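Desk lamp

A desk lamp is a small electric light made to stand on a desk or table and light the area where a person reads, writes or does close work. It is one kind of task lighting, a term that also covers under-cabinet strips, sewing lights and the lamps fixed to drawing boards. Desk lamps are used in homes, schools, offices and hotels, usually together with a ceiling light.

History

Before electric light, people who worked at a desk after dark used candles or oil lamps, often with a shade or reflector to throw the light downward. Gas fittings were brighter but had to stay near the supply pipe. Early electric desk lamps copied the oil lamp in shape, with a heavy metal foot, a short stem and a glass shade. Lamps with jointed arms became common in workshops during the first half of the twentieth century and moved into offices and homes later on.

Fluorescent tubes allowed a long, narrow head that spread light across the full width of a desk. Halogen lamps were smaller and gave a whiter light, but the heads became very hot. Most desk lamps now sold use light-emitting diodes (LEDs), which stay cooler and need little power.

Parts

The base keeps the lamp from tipping. It may be weighted, or replaced by a clamp that grips the edge of the desk. The arm may be fixed, bent from a flexible tube, or jointed and balanced with springs. The head holds the light source and a shade or diffuser.

Some bases have a second use. Pen trays, clocks and charging pads are common, and some lamps have power outlets in the base. The lamp's own cord then carries the load of everything plugged in, and the maker's limit applies to the total.

Placement and brightness

A right-handed writer usually places the lamp on the left, and a left-handed writer on the right, so that the shadow of the hand falls away from the page. The head is normally kept below eye level or shaded to prevent glare. For screen work, the light is aimed at the papers and away from the display.

An LED desk lamp with an output of 859 lumens gives light comparable to that of a 60-watt incandescent bulb. Many models have a dimmer, and some can change from a warm to a cool color.

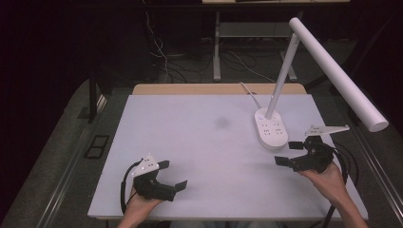 Temitope Wike has argued that outlets in the base are worth having only if the plugs can be reached without moving the lamp, and that a student with one wall socket gains more from them than an office worker does. Musa Olatunji disagrees, and prefers a plain lamp with a separate power strip, so that either can be replaced when it fails.

Care

The lamp is unplugged before cleaning. Dust on the head lowers the light output and can be removed with a dry cloth. Spring joints that sag can often be tightened by hand. In many LED models the light source is built in and cannot be changed by the owner.

See also

Floor lamp
Light-emitting diode
Task lighting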